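3.2 Study households and record keeping

Households were recruited in the Vuorinen district through notices in two housing cooperatives and a letter sent with the monthly rent statement. Of the 181 households that returned the first form, 157 kept the diary for the full period and are included in the analysis. The rest moved, stopped answering, or sent back diaries with more than 6 blank days. Recruitment closed in February 2021, and the first diaries went out the following month.

Each household received a paper diary and a short guide. The diary asked for the name of any item that had been repaired, lent out, sold, given away or thrown away, who made the decision, and what the person thought the item was worth at the time. We did not define "repair" in the guide. Some people entered glued shoe soles and sharpened knives, and others only entered work they had paid for. Both kinds of entry were kept and coded separately.
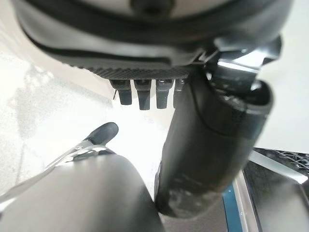
Department of Consumer and Household Studies, Material Culture Group

Figure 2. Dark gray rounded object with a ridged band along its underside and four small tabs below the band.

Entries were typed up by Helmi Kettunen and Onni Mustonen, who worked from the same code list. Where they disagreed, Hilkka Aaltonen read the original page and decided. Most disagreements concerned items that changed hands inside a family. A coat passed from an older child to a younger one was at first coded as a gift by one coder and left out by the other. After the March meeting we treated all such transfers as a category of their own, and the entries already typed were gone over again.

Stated worth proved harder to use than expected. Many respondents wrote "nothing" beside items they had stored for years, and the follow-up interviews suggest that this word covers at least two meanings. For some it meant that no buyer could be found. For others it meant that they would not sell. One woman who had kept furniture bought before 2000 used the word in both senses on the same page. We therefore report stated worth only for items that were sold, and discuss the remaining answers in Section 5.

Interviews were carried out by Orvokki Ojala in the respondents' homes or by telephone, as they preferred.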